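Okay, I've been reading up on annuities and pensions since 4 this morning and I have to share some of this because it's so interesting!

What got me started was a letter from Brukholm, where I had a pension from a job I left ages ago. They offered me a choice: start drawing at the normal age, or wait and get a bigger check every month for life. I'd always assumed waiting was for rich people.

So I sat down with a spreadsheet (I love a spreadsheet) and ran it both ways. The break-even point depends so much on how long you think you'll live, and I had never once asked myself that question in a serious way.

My guess was based on my grandparents. Terrible method! They were born in a different world. The life tables give you odds, and the odds for someone who has already made it to retirement are a lot better than the "average lifespan" number you hear on the news.

And if you're a couple it's the odds that at least one of you is still around that matter. I stared at that curve for a good long while. It stays up so much longer than either line by itself.

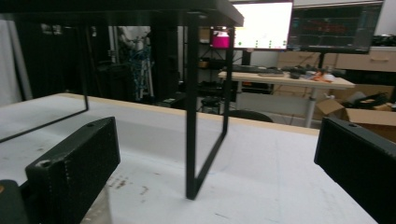 Small black side table on the white tabletop

Back to the pension stuff. The Ludine calculator lets you put in 2 people and pick how much the survivor keeps. Moving that one slider changed my whole plan. Full survivor benefit costs less per month than I feared.

Inflation is the part I'd been ignoring. A flat payment looks great in year one. Run it out far enough and wow, it buys a lot less groceries. The Sequeira plan has a yearly increase built in, starts lower, and I'm really warming up to it.

Question for anyone who has done this: did you split it? I'm thinking of covering the boring bills with guaranteed income and leaving the rest invested. The Kakeo forum has a thread on it, 9 pages long, and I read every page with a highlighter pen in my hand like a total nerd.

Also please go look for old pensions if you've changed jobs! I've had 3 employers and had lost track of one completely. It took a phone call and an old pay stub. The person on the line was so patient with me.

I have until December to send the Brukholm form back, so no rush. Leaning toward waiting. Will post the spreadsheet once I've fixed the tab where I typed my own age wrong.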